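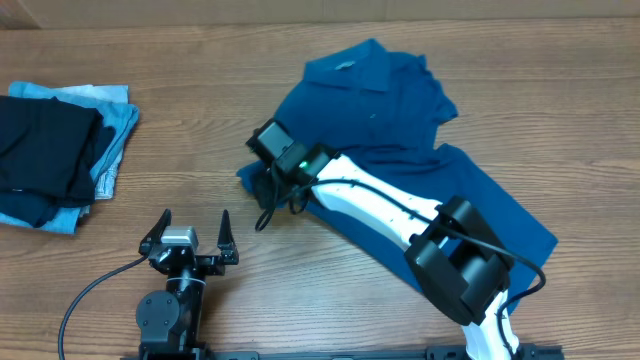 Run this list before the first session in a new room, and again any time furniture has moved. The comments under each item come from our own setup: a Nanix headset, two Pelden wall sensors and a spare bedroom with a ceiling 98 inches high. Your room will differ, so change the measurements where you need to.
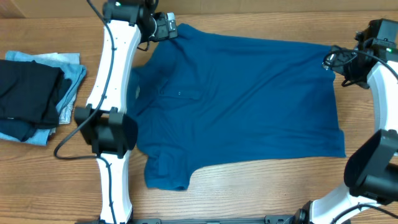 *Reading time: 4 min*

## Floor and walls

- [ ] **Clear floor of at least 6 ft by 6 ft**

 Measure it with a tape. The headset will let you draw a smaller boundary and play seated, but most standing games get unpleasant in less space than this. Measure from the furthest point of each piece of furniture, handles included.

- [ ] **No loose rugs**

 A thin rug slides when you turn quickly. We use a rubber exercise mat, which also tells your feet where the middle is. Tape the corners if they curl.

- [ ] **Ceiling light out of reach**

 Stand in the middle with a controller in each hand and raise both arms slowly. If anything touches, move the play area or take the fixture out of the plan. Ours passed for one player and failed for the taller one, who now plays two steps closer to the window.

- [ ] **Windows and screens covered or outside the boundary**

 A TV on a low stand is the most common thing to get hit. If it can't be moved, pull the boundary back an arm's length from it.

## Headset

- [ ] **Lenses clean, no scratches**

 Dry microfiber cloth only. Never leave the lenses facing a window, even on a cloudy day. Direct sun can mark the display in a very short time.

- [ ] **Strap and face pad seated on all clips**

 The Nanix pad has a clip at the top that looks closed when it isn't. Press until it clicks. Comment from last check: left lower clip is stiff, still holds.

- [ ] **Cable free of kinks, no bare wire near the plug**

 Run it through your fingers from one end to the other. Replace it if any spot feels soft or warm. Wireless users can skip this one.

- [ ] **Battery at 40 percent or more**

 A headset that shuts off in the middle of a swing is a good way to walk into a wall.

## Controllers

- [ ] **Wrist straps on and tightened**

 Both hands, every player, including people who are only trying the menu.

- [ ] **Battery doors closed**

 They can work loose in games with a lot of shaking. Flelix is bad for this, especially the drum levels.

- [ ] **Sticks return to center**

 Open the controller test page and let go of both sticks. Slow drift in the menu will turn into your view turning by itself in game, and that makes people sick quickly. Recalibrate once. If it comes back, stop using the controller for movement games.

## Sensors

- [ ] **Brackets tight**

 Try to turn each one by hand. The Pelden brackets came with short screws that did not hold in drywall, so we put in anchors. Not needed if you screw into a stud.

- [ ] **Power cords run along the wall**

 Nothing should cross the play area or the doorway. Cord clips are fine. Do not run cords under the mat.

- [ ] **Boundary redrawn after any sensor is moved**

 Even a small bump counts. Walk the whole edge after redrawing and check that the grid appears before your hand reaches the wall.

## Players

- [ ] **First session set to 15 minutes**

 Use a kitchen timer that everyone in the room can hear. Anyone who feels hot, dizzy or queasy stops right then – playing through it makes it worse.

- [ ] **Shoes off or flat soles**

- [ ] **Pets and small children out of the room**

 Close the door. The passthrough view is no help with a cat that comes in from behind.

- [ ] **Comfort settings on for new players**

 Snap turning, narrow view during movement, seated mode if they want it. In Flelix these are under Display, and they reset after some updates, so look each time.

## Open items from the June check

| Item | Status | Comment |
|---|---|---|
| Right sensor bracket | Fixed | Longer anchor fitted |
| Face pad clip | Watch | Stiff, look again next time |
| Hegedűs charging dock | Not in use | Light stays red with either controller, waiting on replacement |
| Bookcase by the door | Open | Needs a wall strap before the boundary can be widened |

Charge the controllers by cable until the dock is replaced.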